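Standach Community Storehouse
19 November 2018

1/ The Storehouse is changing the containers in which donated household goods are kept and lent. Members, borrowers and partner organisations are asked to read this thread before their next visit. Questions may be left in the replies and will be answered during office hours.

2/ For some 2,000 items on our lending list, cardboard cartons have been the standard container until now. Cartons soften in our basement over winter, and labels written on them fade or come away with the tape. The inventory in February recorded 321 cartons in use. Of these, 297 were judged unfit for another year.

3/ Transparent plastic storage boxes with lids will replace them. Staff and borrowers will be able to see the general nature of the contents without opening anything, which should shorten the queue at the counter on busy mornings.

4/ The change will be made shelf by shelf, beginning with kitchenware and linens. Children's items follow. Tools and garden equipment will stay on the open racks and are not affected.

5/ Each box is to be prepared on a table, never on the floor. Please clear the table first, set the box lengthwise and leave enough room at the sides for both hands.

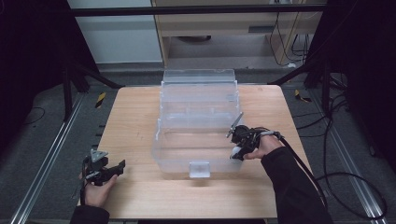 A transparent storage box with ribbed walls, set lengthwise on the table.

6/ Before filling, check the rim, the corners and the base for cracks. A damaged box goes back to the receiving desk with a note stating where the fault is. It should not be put into use with tape.

7/ Wipe the inside with a damp cloth and dry it fully. Linens in particular must not go into a box that holds any moisture. Cloths are kept in the second drawer of the receiving desk and are washed weekly.

8/ Heavier articles go at the bottom and are spread evenly. Plates are stood on edge with a folded tea towel between every few pieces. Glasses go in upright, one layer only. Cutlery is rolled in cloth and tied with cotton tape.

9/ Linens should be folded to the width of the box. Sheets and pillowcases that belong together are to be kept together, with the bed size written on a slip facing outward so that it can be read through the wall.

10/ Do not fill above the rim. If the lid does not close without pressure, the load is too large and a second box must be opened. Under our handling policy, anything one person cannot lift comfortably requires two people.

11/ Labels are printed at the counter. One goes on the short end that faces the aisle and a duplicate goes inside, face up, on top of the contents. Please do not write on the plastic. Marker does not come off the ribbed walls cleanly and we intend to use these boxes for many years.

12/ A colour is assigned to each section: blue for kitchenware, green for linens, yellow for children's items. The colour appears on the label only. Borrowers who have difficulty distinguishing colours will find the section name printed in full beneath the strip.

13/ Stacking is limited to three high on the lower shelves and two high on the upper shelves. Lids must be seated on all sides before another box is placed on top.

14/ Oanh Lương is responsible for the kitchenware and linen sections during the changeover. Kwok-wai Wu is responsible for children's items. Requests for boxes, lids or labels should be directed to them and not to the front counter.

15/ Borrowers with goods currently on loan in cardboard cartons may return them in the same carton. No charge will be made for a worn carton. Staff will transfer the contents at the desk and check them against the loan slip while you wait.

16/ New loans will be issued in the plastic boxes from now on. The box forms part of the loan and is to come back with its lid, empty of anything that is not on the slip. A lost lid should be reported so that a replacement can be ordered.

17/ Cartons still in sound condition will be offered to anyone who is moving house. They are stacked flat beside the Boros Street entrance and may be taken without signing. The rest will go to recycling.

18/ Correction to post 13, with thanks to Chi-keung Wei for raising it: the limit of three high does not apply to boxes of glassware. These are not to be stacked at all.

19/ A printed copy of these instructions is available at the counter in large type. Translated copies are being prepared by Pui-shan Shih and will be added to the rack by the door when ready.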